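3.2 Sorting and folding in shared households

The second group of interviews dealt with what happens to household linen between the wash and the shelf. Earlier studies of domestic routines have tended to treat this step as the tail end of washing, and most time-use surveys give it no category of its own. In the survey form used by Carré and Michailidis, for instance, folding falls under "laundry, other," together with mending and stain removal. We asked our participants to talk about it separately.

The households came from two neighborhoods, Katberg and Bostwood. Katberg is made up mostly of older apartment buildings with a laundry room in the basement. Bostwood has small row houses, nearly all with a machine in the kitchen or the hall. In all, 187 people filled in the written questionnaire, and 22 of them agreed to a longer interview at home. The interviews were done by Tanguy and Riviere and lasted 60 minutes each. They were recorded, typed out and coded by hand. Names of participants have been left out, and we refer to them by neighborhood and number.

Most people we spoke to drew a line between things that had to be folded and things that could be put away as they were. Where the line fell differed a good deal. Towels and bed sheets were folded in almost every home. Socks and underwear were often left in a heap in a drawer. The small cloths used for dishes, dusting and wiping up were the hardest to place. Some participants called them linen and folded them with the towels. Others called them rags, even when they were bought new for the purpose, and kept them under the sink or in whatever stood closest to the table.

Katberg 9, a retired bus driver, kept two piles. Cloths that had touched food went on one and everything else on the other, and the two were never washed together. His wife had set up the system when they married and he had kept to it after her death. Katberg 14 had once done the same but gave it up when her children were small. "I had a rule for every cloth in the house," she told us. "Then I had twins, and I had one rule, and the rule was that it should be clean."

Color also played a part in how people sorted. Pale cloths were more often kept for the table or for drying glasses, and dark ones for floors and shoes. Several participants described a cloth moving down through these uses as it wore out, a pattern that Cheema has called "stepping down" in his work on kitchen textiles. A cloth rarely moved back up. Bostwood 3 said she would not dry a plate with something that had been used on the floor, no matter how hot the wash had been.
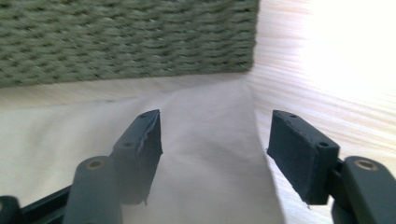
Figure 4. Pale beige cloth on a light wooden surface, with a green woven object behind it.
Journal of Home and Daily Life Studies, Vol. 22, p. 187

The surface used for folding was seldom chosen for its size. In the row houses it was usually the kitchen table, which meant that the work had to fit between meals. In the apartments it was more often a bed. Participants who folded on a bed were more likely to do the whole load in one go, and they gave a plain reason for it: they needed the bed back by night. Those who used a table told us they would push the pile to one end and return to it the next day, or the day after.

Katberg's basement laundry rooms have long counters that were put in for folding. Few of our participants used them. Some mentioned the light, which runs on a timer and goes off partway through a load. Others did not like to have neighbors see their sheets. Katberg 2 was an exception and went down every Sunday night, when she could be fairly sure of having the room to herself. She carried the folded things back up in a crate from the Suwannarat grocery store, with the heavy items at the bottom.

Storage showed more variety than we had expected from the questionnaire. The form offered four choices – shelf, drawer, box and basket – and a blank line for anything else. The blank line was used often. People wrote in suitcases, a piano bench, the oven of a second stove, and the space behind a sofa. Woven containers were popular for small cloths in both neighborhoods, and those who had them spoke well of them. They let air through, and they could stand in a room where guests might see them. Two participants had bought theirs from the same seller at the Hastasel market and were surprised to hear it from us.

Not everyone agreed on the need for air. Bostwood 11 kept all her dishcloths in a tin with a tight lid, as her grandmother had done, and said they had never smelled. Bostwood 6 had tried a tin and given it up within a month. We did not test the point, and the humidity of the two homes may well have been different.

Age made less of a difference than we had thought it would. Younger participants folded less often, but when they did, they used the same two or three folds as the older ones, and most could say who had taught them. The thirds fold for towels was the most common. Where partners had grown up with different folds, one of the two had usually given way. In a few homes both were still in use, and the shelf had a side for each. These couples talked about the matter at some length, and we return to their accounts in section 3.4.

The interviews in Bostwood were held in July, when many families dry their wash outdoors, and this may have affected the answers. Linen brought in from a line was often folded on the spot, over an arm or against the chest, and went into the basket already in shape. Participants did not always think of this as folding. When asked, Bostwood 8 said she hardly ever folded anything, and then showed Riviere a closet of square, even stacks.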